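Cladano, cours de langues et ateliers de conversation

Qui sommes-nous ?

Tout a commencé autour d'une cafetière et d'une pile de vieux romans policiers en espagnol. Nous étions quatre amis, tous profs, tous un peu frustrés par les classes de trente élèves où chacun parle deux minutes par heure. Alors on a loué une salle rue Alcaraz, on a collé une affiche chez le boulanger, et les premiers inscrits sont arrivés dès septembre !
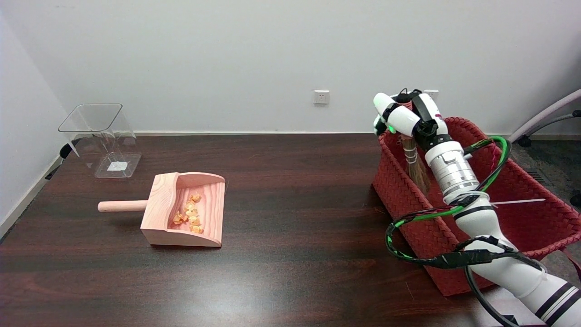

Abilio Ibarra
Cofondateur, responsable des cours d'espagnol et de portugais

J'enseigne depuis longtemps et je ne me lasse toujours pas du moment où quelqu'un raconte sa première blague dans une langue étrangère (même ratée, surtout ratée). Chez Cladano, les groupes ne dépassent jamais 13 personnes et on parle dès la première séance. La grammaire vient ensuite, quand on en a besoin, et croyez-moi, on en a vite besoin : le subjonctif espagnol finit toujours par s'inviter dans la conversation.

Nous proposons aujourd'hui l'espagnol, le portugais, l'italien et le catalan. Le catalan, c'est mon petit bonheur personnel. On l'a ouvert presque sur un coup de tête, avec la méthode Alell, et le groupe du soir est devenu l'un des plus fidèles de la maison.
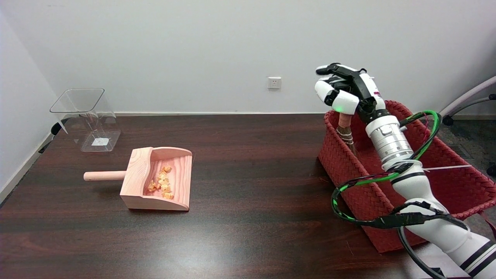
Côté niveaux, on accueille aussi bien les grands débutants que ceux qui ont fait sept ans d'espagnol au lycée et jurent n'avoir rien retenu. Un entretien d'une vingtaine de minutes suffit pour trouver le bon groupe, et on peut en changer en cours d'année. Notre doyenne a 73 ans, elle a commencé l'italien pour lire Pavese dans le texte et elle attaque maintenant son troisième livre !

En juillet, l'école passe en horaires d'été, avec des stages intensifs le matin et des lectures à voix haute à partir de 18 h. La bibliothèque de prêt reste ouverte tout le mois : 2792 titres, romans, bandes dessinées, recueils de chansons, à emprunter sans limite de durée pour les inscrits.

Pour assister à un cours d'essai, écrivez-nous par le formulaire de contact ou passez à l'accueil entre 16 h et 19 h.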